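Still waiting on the dishes

20 November 2020

Every few months somebody sends me a video of a robot folding a towel and asks if I've seen it. I have seen it. Everyone's seen it. The towel is always the same size and it's always sped up, check the corner for the little number.

So, the question I get asked most, by family mainly. When does the machine do the chores? Not the vacuum, we have the vacuum, it eats phone chargers and gets stuck under the couch. The real chores. Dishes. Laundry off the floor, sorted, washed, folded, in the right drawer. Lunches.

My answer is not yet and not soon, and I'd like to explain why without sounding like a grump. I like robots. I spent a good chunk of my working life near them, first at Pinon where we packed bathroom fittings, then doing maintenance scheduling at Samonte. At Pinon there was an arm on the end of the line that moved cartons onto a pallet. Loved that arm. It did one carton size all day and never complained. When purchasing switched to a box that was a bit taller, it was down for 11 shifts while they sorted out the programme. Two of us stacked by hand. We were slower but we started right away, which matters when there's a truck at the dock.

That's the whole argument really. I could stop there. But people don't beleive it until you talk about what the work is made of.

Take my kitchen sink after supper. A pot with rice stuck to it. Glasses, one of them the thin kind that was a wedding gift. A fork under the water that you can't see. A sponge that should've been tossed in March. Nothing is where it was yesterday. You put your hand in and your fingers sort it out, you don't even think. Wet, slippery, heavy, sharp, fragile, all in one go. There isn't a fixture for any of it.

Now the shop floor, which people assume is solved. Parts of it are. Welding, painting, the same bolt 500 times. But go stand at the kitting bench, where somebody picks loose parts out of bins and lays them in a tray for the next station. Gaskets stuck together. Bags that cling. One bracket hooked through another bracket. Still people, most places I've been. Still people at Samonte when I left.

What the arms are doing while they learn is smaller stuff. Pick up, line up, put down, let go. Blocks, mostly. A red one, a yellow one, a green one. My nephew did it at two years old and we clapped.

I don't say that to be snarky, stacking is a decent test. You have to find the thing, close on it squarely, lift, come down over the last one and open up without dragging it along. Each little miss carries into the next. A bit right on the second level, a bit more right on the third, and you've got a tower with a lean in it. Fine for blocks. Now make it my dinner plates.

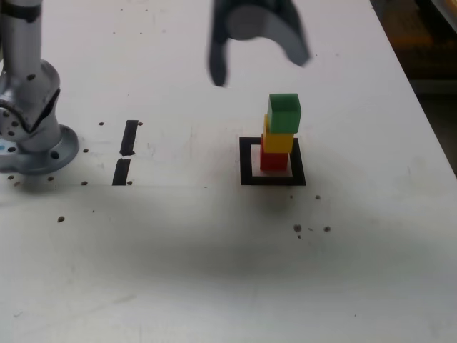 What would change my mind

Not another video. A boring month. I'd want one machine in one ordinary house, not a demo house, doing one chore start to finish with no engineer hovering. And I'd want to see the failures counted.

Joyce Koech, who I worked with at Samonte and who knows far more about this than me, puts it in terms of the bad one. Say a machine handles 1000 items and gets all but 2 right. Sounds great. On a line, somebody's there to clear the jam and off you go. At home the bad one is a glass on the kitchen floor and a toddler in sock feet. Same score, totally different day.

She's more hopeful than I am, mind you. She thinks the learning methods are moving faster than the hands are, and once the hands catch up it'll go quick. Maybe. She's been right before. She called the Lonar thing a year ahead of time, when they dropped their shelf picker and went back to conveyors and everyone at work acted shocked.

Then there's price, which gets skipped. A used arm, a table to bolt it to, a gripper, guarding, someone to keep it going. For what, to load a dishwasher? The dishwasher is already a chore robot. Best one ever made. It works becuase it gave up on hands completely and just throws hot water around in a box. Same with the washing machine. Nobody built a mechanical lady with a scrub board.

I think that's where the next real help comes from, by the way. Odd boxes that do one job their own way. Grurkumine had a folding cabinet a while back, you clip the shirt on the front and it comes out the bottom flat. Ugly thing, size of a fridge. Couldn't do socks or fitted sheets. But it did shirts, and I'd put my money there before I'd put it on an arm over my sink.

Jocelyn Rivera wrote in after my last column to say I'm being unfair, that her dad can't bend or grip any more and even a slow clumsy machine that picks things off the floor would change his week. She's right and I should have said so. Slow is fine for that. Slow and one thing at a time might be the first place it really works, if it's safe and if it doesn't cost what a car costs. I'd cheer for that one.

For the rest of us with working hands, though. There's a pot soaking as I type this and it's been soaking since last night. Rice again.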